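Oiling the Kitchen Counter, Again

It's that time of November when I clear everything off the butcher block and promise myself I'll do it right. 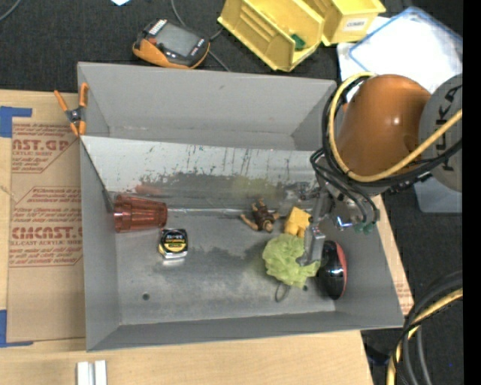
How often does a wooden counter need oil? Ours gets a coat every 4 months, and a little more often on the stretch beside the sink, where the water always seems to find its way.

I didn't know any of that when we moved to Dunbar. The counter came with the house, it was the color of weak tea, and I wiped it down every night with whatever spray was under the sink (I can hear some of you groaning). By spring it was dry and fuzzy, and I was ready to rip the whole thing out. The quote for a new one was $700 before installation, so I bought sandpaper instead and gave up a weekend!

I started with the coarse paper on the worst rings, went over everything with a finer one, and then wiped it with a damp cloth and let it dry overnight. The first bottle of oil I tried was Clesix, which smelled lovely and stayed tacky for longer than I care to remember. Now I use the Malen oil and wax blend from the hardware store. I pour on a puddle, rub it along the grain with an old T-shirt, leave it for 20 minutes while I drink my coffee, and then buff off whatever is still sitting on top. Please don't skip the buffing, or you'll be peeling your mail off the counter the next morning like I did.

The dark spot by the stove never did come out, and I've made my peace with it. The bread box lives there now. Next up is the pantry door, which sticks every time it rains.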